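Grestport finger pad failure

The Grestport finger pad failure was a recurring fault in the two-finger grippers used by the Wistent household sorting project. Textured pads bonded to the fingers came loose under side load, and the grip was lost without any warning from the controller. It was first logged in May at the Telitz test site.

Background

Wistent trained its sorting arms on recordings of people clearing household waste with hand-held grippers of the same finger geometry. Loads were light, mostly snack wrappers, foam fruit nets, crumpled paper and small boxes. The pads were rated by the supplier, Kanaujia, for 900 hours of normal use.

Fault

In unit 3041 the left pad began to creep toward the fingertip after 200 hours. The controller estimated grip from motor current alone. A displaced pad still gave a plausible current reading, so the arm reported a successful pick and carried on to the bin. Thin film wrappers were dropped most often. In one run the detached pad wedged in the linkage and held the fingers partly open until the power was cut by hand.

Cause

An inquiry led by Archana Tomar found that cooking grease had softened the adhesive along the lower edge of the pad. Cleaning with a solvent wipe made the damage worse. Acceptance tests had used clean, dry objects only, and peel strength had not been measured after contact with food residue.

Corrective action

Bonded pads were replaced with pads held in a molded slot and fixed by a screw from behind. The inspection interval was cut to 40 hours, and the solvent wipe was withdrawn. Firmware was changed to compare finger travel with motor current at closure and to stop the arm if the two disagreed. Hand-held units received the same slotted pads, but have no motor and depend on the operator's check before each session. 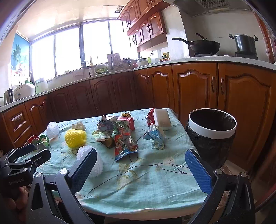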